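Nanthorpe Button Notes

A plain-text catalog of 784 garment buttons, put together by Léonie Sabatier and Gilles Chevalier 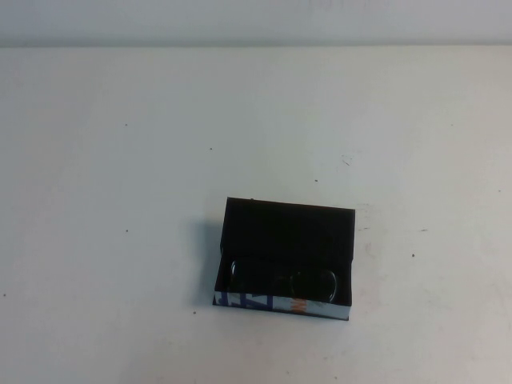
Each row in the catalog covers one button: material, diameter in millimeters, number of holes, back type, and whatever we know about the coat or dress it came off. Diameter was the fun part! We measured everything twice with calipers, and the odd-shaped ones (toggles, mostly) get their longest side. Pale shell buttons are miserable to tell apart on a white table, so try them against something dark, like the black in that small open box, and the edges are much easier to judge. Horn is the other way around.

Files

buttons.csv - the main table
makers.csv - 22 maker names with spelling variants
notes.txt - longer remarks, mostly from Mireille Cordier, and well worth reading

Known gaps

Back type is blank for 30 rows where the button is still sewn down. The Drullitier cards are listed by card, so the row order there looks strange. Dates are guesses unless the "dated" column says yes.

Corrections are very welcome, especially on glass! Séverine Hamel has already fixed 20 of ours.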